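ゴーナム年代記(小説)

『ゴーナム年代記』(原題 The Gornham Chronicle)は、シヴ・ベルゲ(Siv Berge)による長編小説。全30章、初版本文636ページ。架空の港町ゴーナムを舞台に、孤児の少年と叔母の対立、町ぐるみの隠し事を描く。児童文学に分類されることが多いが、作者自身は区分を嫌った。

概要
語り手は三人称。ただし第4章と第11章のみ少年の手紙の形式をとる。文体は軽い。会話が多く、方言の綴りをそのまま残しているため翻訳は難しいとされる。章題はすべて登場人物の失言から取られている。

あらすじ
父の船が戻らず、少年ダヴェル(Davell)は叔母の下宿屋に引き取られる。叔母は規則の人。起床、祈り、窓拭き。少年は毎朝抜け出し、灯台守の見習いと過ごす。ある晩、二人は教会の裏で帳簿が焼かれるのを目撃。燃え残りの一枚に父の名があった。叔母に話すが、信じてもらえない。この時点で読者は、叔母が帳簿の持ち主と手紙を交わしていることを既に知らされている(第7章)。以後、叔母の言葉はほぼすべて二重の意味を持つ。後半は裁判。少年が証言台に立ち、見習いは町を出る。結末で船の行方が明かされるが、父の生死には触れない。

主な登場人物
ダヴェル - 主人公。嘘がうまいが、肝心なところでは黙る。
叔母 - 下宿屋の主人。作中一度も名前で呼ばれない。
ファーニヴァル(Furnival) - 教区の書記。帳簿の管理者。善人として登場し、善人のまま罪を認める。
見習い - 灯台で働く少年。渾名のみ。第22章で退場、以後は手紙にのみ現れる。

技法
劇的アイロニーの教材としてよく引かれる。代表例は第9章の夕食の場面。叔母が「この家に隠し事はない」と言い、少年が皿を落とす。読者は手紙の件を知っている、少年は知らない。少年は帳簿の切れ端を靴に隠しており、こちらは叔母が知らない。つまり双方向の皮肉になっている。
ほかに直喩の多さ。天候と怒りを結びつける比喩がくり返され、叔母の機嫌は必ず風向きで示される。門、鍵、戸棚など「閉じるもの」の反復も指摘がある。
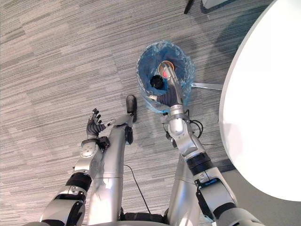
カーペット敷きの床に置かれた青いごみ箱と銀色のアーム。

成立と出版
草稿は600枚。うち70枚が裁判の場面だったが、刊行時に大幅に削られた。削除分は現存しない。初版の題は『帳簿』の予定で、校正の段階で変更された。刊行は7月。初版には第18章の章番号が抜けるという誤植があり、第二刷で直っている。
挿絵はなし。地図が巻頭に一枚入るが、本文の記述と教会の位置が合っていない。これを作者の意図とみる読者もいる。ベルゲは単純な間違いだと書簡で認めいてる。

評価
刊行当初の書評は割れた。前半の喜劇と後半の裁判の調子が違いすぎる、という批判が中心。批評家リアン・エルウッド(Leanne Ellwood)は逆に、調子の断絶こそ少年の成長を示すと論じ、叔母を「作中でもっとも孤独な読者」と呼んだ。この論文以降、叔母を中心に読む解釈が増えた。叔母の無名性についてはまだ定説なし。
方言表記への批判もある。階級の低い人物ほど綴りが崩されるため、語り手の視線が公平でないという指摘。

翻訳と翻案
日本語訳は抄訳のみで、全訳は未刊行。抄訳は裁判の章をほぼ省いており、筋が通らない箇所がある。舞台版は二幕構成、灯台守の見習いが語り手を務める。手紙の章は朗読で処理された。

関連項目
劇的アイロニー
信頼できない語り手
教養小説

最終更新 2021年6月23日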